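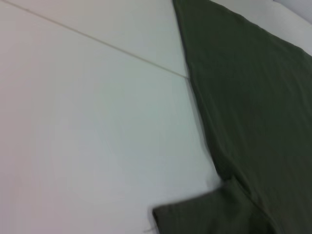 The green one, before the first fold.

Bouchra Filali had found the perfect table, and she wanted the whole building to know it. It was white and smooth and enormous, two panels side by side with a thin seam running between them, and it had come up four flights from the old Bengate canteen with her cousin swearing at one end and Bouchra singing at the other.

"Look at it!" she said, when it was finally against the wall of the back room. "You could fold a sail on that!"

She had no sails. She had shirts, more than 520 of them, every shirt the Grorkside Players had worn on stage or lost behind a radiator, and by April they had to be folded, boxed and on their way to the new theater in Ceta. Her cousin looked at the heap by the door and remembered a dentist appointment.

So she started alone, and oh, she loved it. She loved the first pull of cloth across the white, and the way a sleeve would lie down if you ran your palm along it from shoulder to cuff. She found out that the seam in the table was as good as a ruler. She found out that stripes wanted folding slowly and that anything with sequins had to be bribed (tissue paper, lots of it). By noon she had filled box 42 and was talking out loud to a nightshirt.

Then she came to the green one.

It was a dark olive thing, gone a bit gray the way greens do, and soft. She laid it out on the right side of the table and it rippled and settled, and she stood there with her hands in the air like a pianist who has forgotten the piece.

She knew that shirt! Old Liepiņa had worn it for the whole of The Ferryman's Supper, three winters running, under a coat so big that no one past the second row could have told you what color was beneath it. He'd insisted on it all the same. "The ferryman knows," he used to say, and tap his chest, and go on and be magnificent.

Bouchra had been nineteen then, and in charge of the fog.

She smoothed the side edge flat with her thumb, all the way down. She folded one side in, then the other, then the sleeves back, and brought the hem up to the collar. It made a neat thick square, and she was so pleased with it that she shook it out and did it again.

The list said box 43, general knits. She wrote Liepiņa's name on a label, put the shirt on the windowsill by itself, and went to telephone him.

"Do you still take a medium?" she shouted, when he picked up.

"Who is this?" said Liepiņa.

"It's the fog!" said Bouchra.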